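Home | Projects | Reports | Archive | Contact

Contamination in Household Recycling at Kindthorpe Halls
Project report, Alvar Rustad

1. Background

Kindthorpe has mixed recycling in every shared kitchen. Loads are collected by Söderlund and refused if too much of the material is wrong or dirty. The project measured how much of what residents put in the recycling belonged there, and whether a change of label altered it. Drinks cans and light plastics were treated as separate classes throughout.

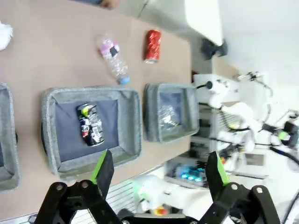 What counts as contamination? Any item that the collector's list excludes, plus any accepted item with food or liquid left in it. Lids were recorded with their containers if attached and separately if loose.

2. Method

Material was taken from two blocks, Tenach and Skusament, in November. Tenach kept the old text label. Skusament had a new label with the excluded items printed first. Each bag was weighed unopened, tipped out and sorted by hand. A total of 1372 items was recorded, of which 945 were accepted without comment. The remainder were split into excluded items and soiled items. The scale read to 2 g, too coarse for single crisp packets, so foil and film were weighed in batches. 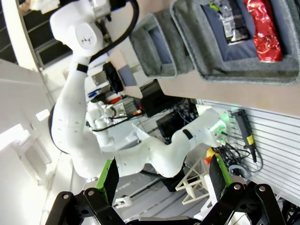
Batches under 1000 g were combined with the next from the same block before the moisture correction was applied. This loses some detail between kitchens but keeps the error on each weight small. Paper was left out of the correction, as it had taken up liquid from other items in the bag.

3. Results

Soiled containers were the larger class in both blocks. Skusament had fewer excluded items by count, while the difference by weight was slight. Foil-lined packaging was the most frequent excluded item at Tenach. 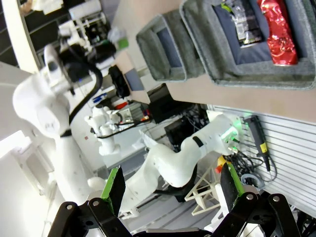 4. Limitations

The blocks differ in kitchen size and in year of study. No baseline was taken at Skusament before the label was changed, so the difference cannot be assigned to the label alone. Glass was not sampled.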